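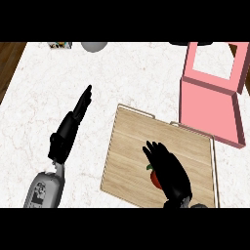 Linnea Rønning replied that the worktop section was too short last time, and she asked for one line more about the joints near the sink. I have added it as point 4.

Kitchen inspection, Ponavwood guest house, ground floor
November 14, 2019

1. Fire blanket on the wall by the door
OK. Pull tabs are free.

2. Extinguisher, pressure and seal
OK. Needle in the green. Next service is due in April, by Zupan.

3. Gas shut-off valve
NOT OK. The handle turns very hard. A guest with weak hands cannot close it. Ask Derkau for a new one.

4. Worktop joints and sealant
Partly OK. Sealant behind the tap has a gap, 15 cm long. Water can go into the cabinet below – I felt the board and it is soft at the corner.

5. Sockets near water
OK. Test button works on both. The cover of the left one is loose, please tighten.

6. Hot water at the tap
NOT OK. I measured 138 °F after the tap was running for two minutes. In our house rules the limit is 120. Turn down the mixer and measure again.

7. Extractor hood filter
Greasy. It was not washed for almost 9 weeks, according to the sheet on the hood.

8. Floor
OK, but the mat from Jusex slides on the wood. Put tape under it or take it away.

9. Knives and sharp tools
OK. Drawer has the child lock and it closes well.

Points 3 and 6 must be done before the next guests come. The key for the valve cabinet is again in the office, second hook.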